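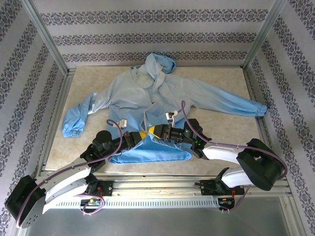

Can you start the Grelside books with the third one?
You can, and I did, but go back for the first two if you have the patience, as the feud between the Fukik and Harries families makes a lot more sense when you know who set fire to the boathouse.

The Gutlow Ferry (Grelside, Book 3)
Reviewed 4/17/20

I got a review copy of this one through a reader program and finished it in two nights, which tells you most of what you need to know. I love a small-town romance, and I really love one where the town has problems of its own. Grelside is a river town with one ferry, one decent bakery and a whole lot of people who remember what your grandmother did.

Our heroine is the youngest of the Fukiks. She comes home in October to sell the family's share of the Gutlow ferry and leave again before the river freezes. Our hero is a Harries, so of course he owns the other half, and of course he won't sell. She needs his signature. He needs a deckhand until the end of the season. They make a deal, and I was grinning by the end of chapter two.

What I liked best was how much work gets done in this book! They scrape paint, they argue over the price of diesel, they haul a goat across in the rain (the goat chapter is worth the price by itself). The romance grows out of all that, slowly, and when they finally kiss it's in the engine room and she has grease up to her elbows. He's grumpy but never mean. She's stubborn and owns up to it. When they fight, they fight about something real, and they both say things they have to apologize for later.

The town is great too. There is a subplot about the vote on a new bridge. Grelside has 2,179 people and I felt like I met half of them, and the bridge would put the ferry out of business for good. I didn't expect to care about a bridge vote in a romance – I stayed up past midnight to see how it came out. The meeting in the school gym is one of the funniest things I've read this year.

A few small gripes. The first 100 pages take their time, and there's a cousin who shows up with a secret, drops it, and leaves without anyone bringing it up again. Maybe that's being saved for book four. I also could have done with fewer flashbacks to the boathouse fire, especially the long one right before the vote, when I just wanted to get back to the gym. And the sale price of the ferry changes on us. It's $3,000 less in the lawyer's letter than it was at the kitchen table, and as far as I could tell that was a slip and no clue to anything.

Heat level is mild to medium. There are two love scenes, both sweet, and the second one mostly closes the door. Some swearing, nearly all of it aimed at the engine. The father's illness is handled gently but it's there from the start, so keep that in mind if it's a hard subject for you right now.

The ending made me cry on the couch, in a good way. I won't say who buys the ferry. I will say the epilogue is set one year on, and there's a letter in it that I've now read four times.

Five stars from me, and I've already gone back and ordered the first two in paperback so they match.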